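Tirness Storehouse Repairs
Progress report to the Dakell Fund
Prepared by Janka Říha, 10/07/2021

Work since the last report has gone mostly into the roof and the drains. The roof is finished on the street side. On the yard side the slates are off and the battens are in, and the roofers expect to close it before the heavy rain. We used 400 new slates and kept the old ones that were sound. They are stacked by the gate and will go on the yard side, where they won't be seen next to the new ones.

The drain along the north wall was blocked with roots for most of its length. Li-hua Huang had it dug out and relaid with 17 new pipe sections. The trench stayed open longer than planned while we waited for the building inspector. It has now been filled, and the path over it can be used again.

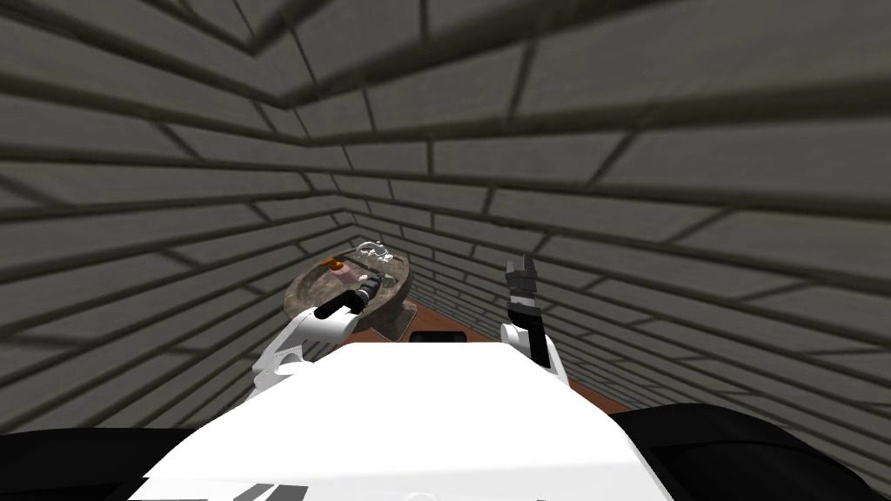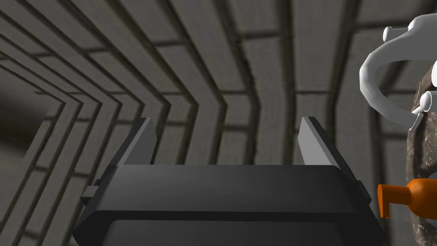
Repointing in the storehouse passage is the next large item, and the one where we need a decision from you. The old lime has washed out near the door, and someone patched it with hard cement years ago. The cement has to come out by hand. We had two mortars priced, a pale one and a dark one. Rehema Minja prefers the dark, with the joints standing out clearly against gray brick as they do on the walls in the first picture. The pale mortar is closer to what is left of the original. The dark costs slightly more per bag and the labor is the same. Please let us know which you will support, as the mason will not order until it is settled.

Timber floor, upper level: three boards by the hoist opening were soft and have been replaced. The joists under them are dry. Ľubica Tichý checked the rest and found nothing that needs work this year.

Spending is within the grant. The drain went over its line because of the extra digging, and we covered that from the scaffolding line, which came in under after Halás agreed to a shorter hire. The contingency has not been touched. Invoices are attached, except the last one from Sketuvon for the gutters, which has not arrived.

Still open:
Gutters on the yard side
Handrail for the outside steps
Choice of mortar
Lock for the lower door (Blažena Krajčí has the old key)

We plan to send the next report in February.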